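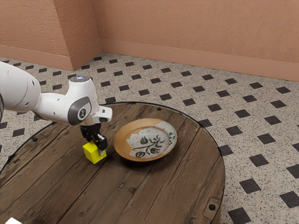 渲染图:白色机械臂与圆木桌上的黄色方块

笔记本电池更换常见问题

本页更新于2026年8月15日,适用于寄到Stilovent维修部或在Itley门店当面送修的笔记本电脑。手机和平板的电池更换流程不同,请看各自的说明页。

怎么判断电池该换了?

先看容量。系统自带的电池报告里有两个数字,一个是设计容量,一个是当前满充容量。举个例子,一台机器的设计容量是3,459 mAh,满充容量显示2,641 mAh,说明电池已经有明显损耗,但日常使用一般还撑得住。如果您主要在桌上插电办公,这种情况可以先不换。如果经常带出门,续航又确实不够用,就可以安排了。

除了容量,还要看表现。电量还剩不少却突然关机、充到某个数字就不再上升、拔掉电源立刻断电,这几种情况都建议送检。送检不等于一定换电池,充电口松动和主板供电故障也会有类似现象。

Windows 上怎么看电池报告?

打开命令提示符,输入 powercfg /batteryreport 后回车,系统会生成一个网页文件,保存路径就显示在窗口里。用浏览器打开,找到 DESIGN CAPACITY 和 FULL CHARGE CAPACITY 两行。报告里的单位通常是 mWh,跟电池标签上印的 mAh 不能直接比,要拿报告里的两个数相互比较。

macOS 和 Linux 呢?

macOS 在系统设置的“电池”一栏里查看电池健康。Linux 用户可以用 upower 查询,字段是 energy-full 和 energy-full-design。部分老机型的固件不上报设计容量,这时只能靠实测续航来判断。

触控板翘起来了,和电池有关吗?

很可能是电池鼓包。请马上关机,拔掉电源,不要再充电,也不要用力把触控板按回去。鼓包的电池不要扎破,不要压,放在远离可燃物的地方。这类机器我们不接受快递寄送,请先打电话登记,由门店当面接收。如果已经闻到刺鼻的味道或者看到冒烟,请离开房间并联系消防部门。
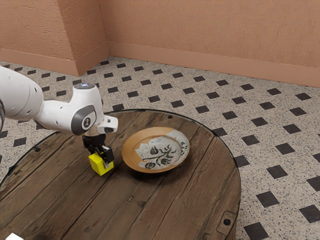
黑色夹爪夹着黄色方块(渲染图)

我可以自己换吗?

取决于机型。电池用螺丝固定的,动手能力一般的人也能完成,需要一把合适的螺丝刀和一根塑料撬棒。用胶粘的就麻烦一些,硬撬容易把电芯弄弯,电芯受损之后有起火的危险。没有拆过机器的用户,遇到胶粘电池我们建议送修。

自己动手的话,下面几点请留意:

开始前把电量放到比较低的水平,然后彻底关机,休眠状态不算关机。
打开后盖后第一件事是断开电池接口,再碰别的部件。
螺丝长短可能不一样,拆下来按原位摆好,装错孔位有可能顶坏主板。
排线接口有的是直插,有的带锁扣,看清楚再动手。
电池下面有拉胶的,顺着平面方向慢慢拉,断了就用少量异丙醇软化,等一会儿再处理。不要用热风枪对着电池吹。

自己拆过机器,你们还修吗?

修。我们不会因为后盖有打开过的痕迹就拒收。请在登记单的备注里写明动过哪些地方,少了螺丝或者断了卡扣也写上,工程师拆机时会省不少时间。如果寄来的是拆散的机器,检测费为200元,决定维修的话可以抵扣维修费。

自己换电池会不会影响原厂保修?

各家规定不同,各地法律也不同,请以您购机时的保修条款为准。还在保修期内的机器,我们一般会建议先问问原厂,电池有可能在保修范围之内。

你们用的是原装电池吗?

能拿到原厂件的机型用原厂件,拿不到的使用Allari供应的兼容电池。报价单上会写清楚是哪一种,两种都有货的时候由您选择。我们不使用二手拆机电池。

兼容电池的标称容量有时和原装略有差别,这属于正常情况。标得特别高的,比如同样大小的电池容量比原装高出一大截,建议不要买,标签上的数字多半不可信。

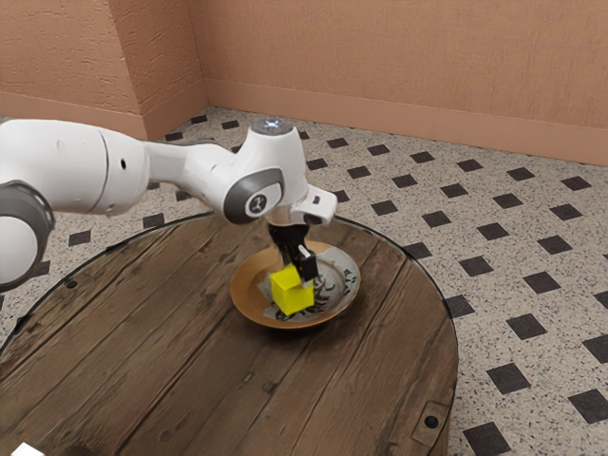
渲染图:伸向圆木桌上方的白色机械臂

寄修之前要准备什么?

把重要数据备份好。更换电池不涉及硬盘,正常情况下资料不会丢失,但运输途中的磕碰谁也没法保证。充电器请一起寄来,我们需要用它测试充电。鼠标、U盘、保护壳请自行留下。

开机密码可以不提供。不提供密码时,我们用外接系统做充放电测试,完成后不会进入您的账户。如果机器设了固件密码,外接系统可能无法启动,测试项目会少一些,这一点会在检测单上注明。

包装有什么要求?

机器四周要有缓冲材料,外面用硬纸箱。原包装盒单独寄出不够结实,外面请再套一层箱子。含锂电池的包裹要如实申报,有些快递只走陆运,时间会长一点。

多久能修好?

有现货的型号,收到后两个工作日内完成。需要订货的,工程师Dorota Jasińska会在检测后把预计到货时间发到您登记的邮箱。进入十月以后送修量会增加,着急用的话请提前登记。

换完以后为什么电量显示不准?

新电池的电量计需要一段时间学习。拿到机器后先充满,继续插电放一两个小时,然后正常使用到系统提示电量低,再一次充满。这样做过一两轮,显示通常就稳定了。没有必要每个月都重复,锂电池不需要反复深度放电。

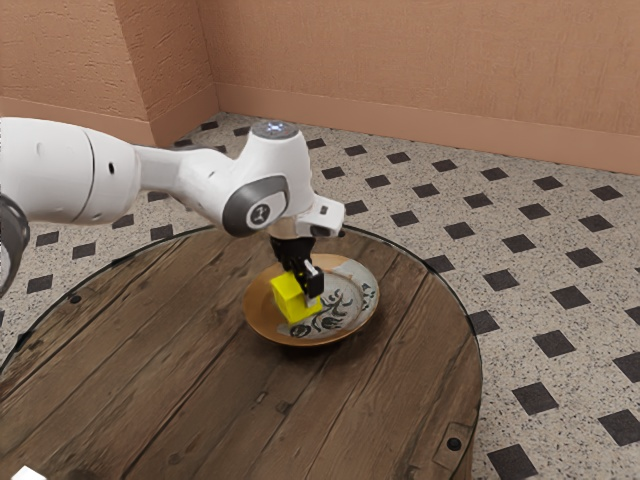 换下来的旧电池怎么处理?

旧电池默认由我们留下,绝缘包好端子后统一交给有资质的回收单位。您想取回的话,请在登记单上勾选“退还旧件”,鼓包或破损的电池除外,这类电池不能邮寄。自己在家换下来的电池也可以带到Itley门店的回收箱投放,不收费,投之前请用胶带把接口粘住。

新电池保修多长时间?

从取机或签收当天算起两年。保修范围包括无法充电、异常断电和鼓包。正常的容量下降、进水和外力损伤不在范围内。保修时需要提供维修单号,纸质单据丢了没关系,凭登记邮箱可以查到。

怎样让新电池用得久一些?

长期插电使用的,打开厂商工具里的充电上限,设在八成左右就可以。机器不要放在被子或沙发垫上运行,散热口堵住以后电池也跟着受热。打算几个月不用,充到一半左右关机存放,中间拿出来看一次电量。夏天不要留在车里。

可以只买电池,不要安装服务吗?

内置电池只卖给能提供机器型号和旧电池料号的用户。料号印在电池标签上,要打开后盖才能看到。同一型号不同批次可能用了两种接口,光凭机器型号下单容易买错。因料号报错造成的退货,未拆封的可以退,运费由买方承担。

型号不在你们的列表里怎么办?

把机器底部标签和电池标签的照片发给配件组的Henryk Głowacki,由他查询有没有货源。停产多年的机型有时只能找到库存多年的电池,这种电池即使没有用过,容量也会下降,我们会先测试再报价。实在找不到合适的,会直接告诉您,不收检测费。

对维修结果有异议找谁?

先回复维修单邮件,附上问题的照片或录像。对答复不满意的,可以要求转给售后负责人Elżbieta Kurek复核。复核期间机器留在您手里或寄回我们这里都行,确认属于我们责任的,来回运费由我们出。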